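Forum Textile et entretien > Linge de maison et petites pièces
Sujet : Chaussettes bouclette grises, tri et pliage

gosik_62
Samedi, 9 h 12
Je reprends mon rangement de tiroirs et je bute sur les chaussettes épaisses en bouclette. Pour les fines, je plie en trois et je range debout. Avec la bouclette chinée, le pli ne tient pas : la maille se redéploie et le rang s'écarte. Je les ai passées à 600 tours, séchage à plat. Faut-il essorer plus fort ?

Curnico
Samedi, 9 h 40
L'essorage n'a rien à voir avec la tenue du pli. Une bouclette a du ressort dans l'épaisseur. Il faut plier en deux seulement, talon vers l'intérieur, et caler avec une séparation rigide. Rouler en boule détend le bord-côte, à éviter.

ritchie
Samedi, 10 h 05
Pas d'accord sur la boule. Je retourne un revers sur l'autre depuis des années et je n'ai pas constaté de bord-côte détendu sur du coton avec élasthanne. Sur de la laine pure, je ne dis pas.

Pour l'appairage, en revanche, le gris chiné pose un vrai problème. Entre anthracite, gris moyen et gris très clair, deux paires de lots différents se confondent sous une ampoule chaude.
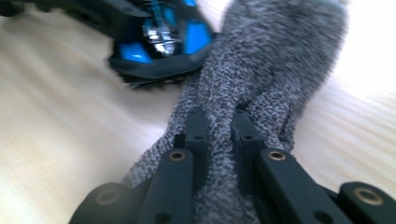
Publié par Custódio Aguiar (modérateur), samedi, 10 h 31

Sur une maille de ce genre, la surface mouchetée masque les écarts de teinte. Chiffonnée, la chaussette n'apprend pas grand-chose : le creux entre deux bosses paraît plus foncé que le reste. Je procède à plat, côté semelle, à la lumière du jour, en comparant d'abord la longueur du pied, puis la hauteur de tige. La couleur vient en dernier.

clekano
Samedi, 11 h 18
Méthode correcte mais longue. Un point de fil de couleur à l'intérieur du bord-côte, un coloris par paire, et l'appairage se fait sans comparer quoi que ce soit.

Curnico
Samedi, 11 h 26
Le fil bloque l'extensibilité s'il est cousu serré. Point lâche, ou filet de lavage par paire.

Wahyudi Pattinasarany
Samedi, 13 h 02
Le filet convient, à condition de ne pas le bourrer. La bouclette retient l'eau et sèche mal si elle reste tassée. Lavage sur l'envers, pas d'adoucissant, qui couche les boucles.

gosik_62
Samedi, 14 h 47
Noté. Je passe au pli en deux avec séparations. Pour le marquage, j'essaie le point lâche sur deux paires.

ritchie
Samedi, 15 h 10
Je maintiens pour le revers.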